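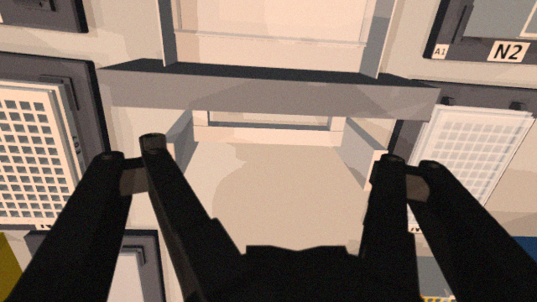 March 17, 2026. Plate handling, sim bench

Picked up where we left off, which was with the gripper parked in front of the pale structure in the middle of the deck and everybody agreeing it was somebody else's turn to fix the approach path. It was my turn. Writing this down mostly so that Kazuhiro Miyazaki doesn't have to ask me the same thing at the next meeting.

The view is from the wrist camera in the simulator. Four black fingers in two pairs, beam and open rectangular frame straight ahead, one white plate in a holder off to the left and one off to the right. The N2 label at top right is nice and readable from here. The A1 next to it is small enough that I only trust it because I know what it says. The little one down by the right fingers is hopeless from this pose, and whoever wants to use it for localization is welcome to it.

Goal for the session: take the left plate out of its holder, carry it past the central structure, set it down on the right-hand side, and do this without the outer finger clipping the structure on the way by. The course handout calls this "a simple transfer." The handout was written by someone who has already passed the course.

Settings
Approach height: 124 mm above the deck
Final descent: 18 mm/s
Controller gains: left alone, after last time
Script: Sivley branch, with my offsets on top

Run 1. Path planner took the gripper straight over the beam. Legal, according to the planner. Also a very long way up for a plate that needs to go sideways. Killed it.

Run 2. Added a keep-out box around the beam and the open frame under it. Planner now refused to go anywhere. Spent a good while reading logs before noticing I'd typed the box in centimeters. The keep-out zone included the deck, the holders and, I think, part of the hallway.

Run 3. Box in millimeters. Gripper went around the front, low, and came to the left holder at a slight angle. Outer left finger touched the raised rim. The collision flag went up and the run stopped, as it should. Yaw offset was still the one from Enesari's old fixture file, which I had sworn was deleted. It is now deleted.

Run 4. Yaw fixed, clean descent, fingers closed, plate lifted. Then it stopped dead over the middle of the deck because the diagonal support on the right side of the structure isn't in my keep-out box. I'd drawn the box around the parts I remembered. Added a second box for the support. No contact, just a timeout at 700 steps.

Run 5. Got there. Plate came down on the target with a small wobble at the end that I am choosing to call settling. Placement check passed. Saved the log and the seed before touching anything else, a habit acquired the hard way.

Then I ran it again with different seeds to see if run 5 meant anything. It means something, but less than I'd like. The failures I looked at were all at the grasp. Fingertips close a little early when the plate pose is jittered, one pair gets there before the other, and the plate gets nudged against the rim.

Things to do, in the order I will probably avoid them:

- Delay finger closing by 55 ms and rerun the same seeds
- Move both keep-out boxes into the shared scene file, with units in the variable names
- Ask Yokoyama group how they handle the support, their path looks smoother than ours
- Try the right plate as the pick and the left side as the target
- Rename "final_offsets_2"

Kazuhiro, if you take the next slot: start from the saved run 5 state, and please leave the yaw alone. The pick pose is in the notes at the top of the script. The old Rikon calibration numbers are in there too, commented out, and they can stay that way.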